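Speaker notes – Setting up a small produce corner
Samadance showroom, Jakville, July 29, 2020

Opening
Thank the hosts. Say up front that this talk covers fixtures and layout, with no pricing. Kadar handles the ordering side and has its own handout.

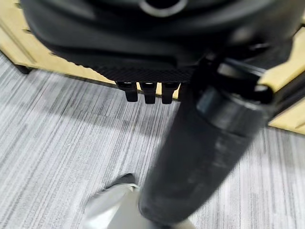 Materials. Most of the Ng fixtures we looked at mix wood with darker parts, and the buyer usually asks first how they clean up. Matte black hides dust from the back of a room and smooth metal does not, so mention the silver-gray finish next to the black and let people compare. Pause for questions.

Layout points
1. Sort by type, one lane each. Napa cabbage at the near end, bitter melon past the divider, carrots further back. Display models are fine for planning – the real stock comes in November.
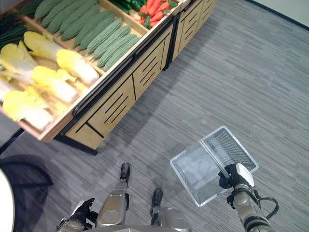 2. Edges and covers. Clear plastic washes out the grain, so look at the wood without it before choosing a stain.

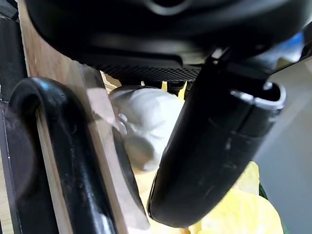

Pale wood panel and clear plastic sheet.

3. Where the basket goes. Budget for this talk's sample layout was $635, and the table is the part people try to cut. Keep it. A shopper needs a place to set things down near the trays, and the round white top holds a gray basket with room to spare. Leave the handles up. 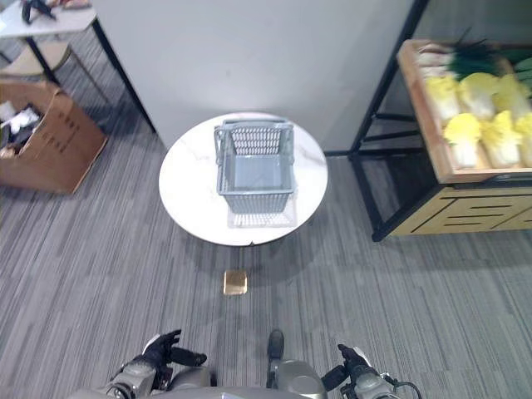

Close. Floor space is the last item. Measure the walkway before ordering, with the stand in place. On gray striped carpet like ours the black legs and light crates stand out well enough, but check yours. Handout has 8 pages, order form on page 4.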